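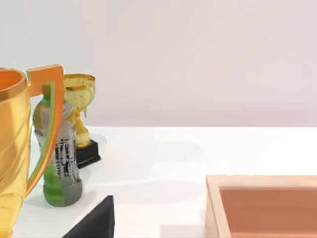
Gold cup, green bottle.

07/01/2022

Finished The Gillinen Inheritance at ten past one this morning, all 623 pages of it, and I would like the record to show that I went to work anyway. I had planned to stop at the end of chapter 56. Chapter 56 ends with a woman opening a letter and the author refusing to say what's in it, so that was the end of my plan.

Juwita lent it to me in May with the words "you'll hate the first part." She was right. For 263 pages a family in a town called Rerkmont argues over who gets the house. There is a map at the front with the house on it. There is a second map, of the house. I looked at both a lot, mostly as a way of not reading.

Then the uncle dies and everybody starts lying in earnest, and I missed my stop on the bus two days running.

What I can't decide is whether the slow part is slow on purpose. When the brother goes back to the boathouse near the end, I knew every plank of it, and I did feel something, even if part of it was tiredness. Irfan's view is that a book shouldn't need 263 pages to earn one boathouse. Irfan gave up on page 11 and has been talking about it with great confidence ever since.

Favorite character: Osman, the lawyer, who gets maybe nine lines and is rude in all of them. Least favorite: the narrator, who keeps telling me she's an honest person. I had her figured out well before she did. The ending I did not see coming, and I went back afterward to check whether the author had played fair. She had. It was in the dull part, of course, in a paragraph about curtains that I remember skimming while eating toast.

Four stars. I'd have given five, but one of those stars belongs to the sleep I lost.

Book group is at Ridwan's next time and he wants us to do the sequel, Sollside, in October. It's longer. Ronaldo asked if there was a movie and got a look from Juwita that I would not care to get myself. I said I'd think it over, then put a hold on it at the library during my lunch break, and I'm third in line, so somebody else out there is in the same state.

Must give Juwita her copy back. There's butter on the second map. I may buy her a new one and say nothing.

Bed by nine tonight. Only short stories this weekend, and the peas need picking.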